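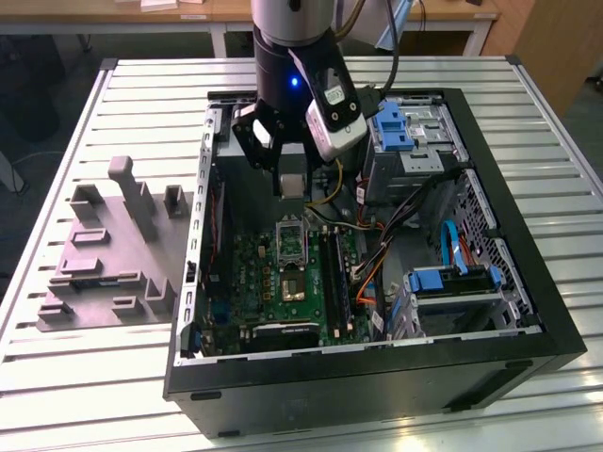

Wedcombe, August

Home | Program | Talks | Speakers | Venue

Speaker notes: Teaching a CPU install by remote control

Print this page | E-mail this page

Start with the job. The task is a processor swap on an old desktop tower laid on its side. People think of it as an easy task. For a person with two hands it is. For an arm with two fingers it is a long list of small decisions, and we wanted the list to come from a human operator.

Say what Notia is before showing any numbers. Notia is our setup for recording demonstrations. The operator sits at a separate desk and moves a hand controller, and the arm follows. We save the arm positions, the gripper opening and the camera views together.

We tried hand guiding first, with someone holding the wrist and pushing it through the moves. It works for large motions. Close to the board, the person's hand gets in the way of the wrist camera, and the recordings are less useful. Remote control was slower to learn but gave cleaner data. 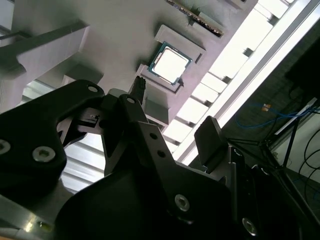 The pick needs more attention than it gets. If the fingers close on the chip a little crooked, it stays crooked all the way to the socket. We told operators to stop before closing, look at both pads, and only then squeeze. Mention that the early recordings without this pause were thrown out.

Figures for this part: 300 demonstrations recorded, 141 kept for training. Go slowly here, people write these down. Most of the rejected ones were rejected for hesitation near the socket. The Kuster controller has a slow mode for fine moves, and operators forgot to switch it on.

Next point, the approach. Operators used 2 camera views, one fixed and one on the wrist. New operators watch the fixed view too long. By the time the chip is over the board they should be on the wrist view. 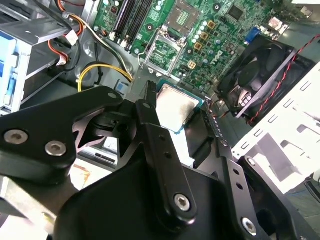 CPU held between the gripper fingers, near the socket.

Placing. Ask operators to line up first and lower second. Doing both at once looks faster but is hard for the model to copy. Training took 3 rounds, with new demonstrations added after each.

If there is time, mention the Radudness scripts for trimming idle time at the start of a recording. Leave the pauses before the grasp alone.

Questions. Somebody will ask about the load lever. We have not trained that step yet.

Contact | Copyright Notia | Back to top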